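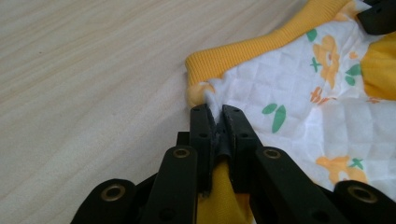
yellow ribbed trim, quilted bit with the orange flowers. on the table ready for folding

Trirell Home Forum > Laundry & Mending > Quilted baby things, how do you fold them??

godelieve_vw
Right, quick one before the school run. Sorting the small clothes for the Clondport swap and I've got a stack of these padded ones. White quilted, flowers and leaves, yellow rib round the edge. Flat cotton I can do in my sleep. These just spring back open. Fold it in three, turn round, it's a balloon again. Also the rib goes wavy if I press on it. Do you fold, roll, hang? Swap is 26th August and I've one crate for the lot.

barnabas_f
Roll. Always roll anything padded. Start at the hem, finish at the neck, elastic band round the middle. Done

dudas_d
Please don't put elastic bands on quilting. Leaves a dent right across the stitching and it takes a wash to get out. Ask me how I know (December, whole drawer of them, never again)

barnabas_f
Never had a dent. Loose band obviously

dudas_d
A loose band doesn't hold it shut though does it

irenszalai
Fold, but in half only. Sleeves in if it has them, side to side, then once top to bottom. Thirds is too many layers with wadding. Let it puff, it's meant to. Stand them on edge in the crate like files and they hold each other up

godelieve_vw
Oh on edge, hadn't thought of that. Does it matter which way the rib faces?

irenszalai
Rib at the top. People see the colour and pull out the one they want without wrecking the row

Hivov65
What was it washed at? If the rib's wavy it might be the wash and nothing to do with your folding. Rib and quilting shrink differently. I do mine at 20, bit of liquid, no softner, dry flat. At 40 the padding on one of mine went to lumps

godelieve_vw
No idea, most of this lot were handed in. I'd guess warm. Lumps not too bad, couple of cells on one feel empty near the edge but you have to go looking

D.Barta
For the wavy rib – wet it, just the rib, pat it back to shape with your fingers on a towel and leave overnight. Don't iron. Ironing rib is how it gets like that in the first place, everyone drags it along with the iron

barnabas_f
I iron rib. Steam, hover, don't touch it. Comes up lovely

D.Barta
Hovering is steaming, Barnabás, not ironing

barnabas_f
It's an iron and I'm holding it

Marchetti_mum
Can I ask a daft one, is it worth folding at all for a swap? Ours we just lay everything out flat on the tables by size. Nobody's folds last past ten o'clock

godelieve_vw
They have to get there first! Table is tiny anyway, and I've got sleepsuits and vests to go on it as well

dudas_d
Agree with Irén, on edge, half fold. But I'd put tissue between the white ones and anything dark. White quilting picks up every bit of fluff going and it sits in the stitch lines. Sticky roller doesn't get in there, you want a soft toothbrush

Hivov65
Toothbrush yes. Dry one

irenszalai
Tissue is overkill for a swap imo. Put the whites together at one end

dudas_d
Depends if you want them taken or not. Fluffy ones got left last year

godelieve_vw
OK tried it. Half fold, on edge, rib up. First few flopped til there were enough to prop each other, then fine. Used a shoebox as a bookend. Haven't done the wet rib thing yet, will do the two worst ones tonight. No tissue, sorry Dorottya, whites are at one end with the yellows next to them

barnabas_f
Still say roll

D.Barta
Let us know how the rib dries. If it's still wavy do it again but pin the towel, not the rib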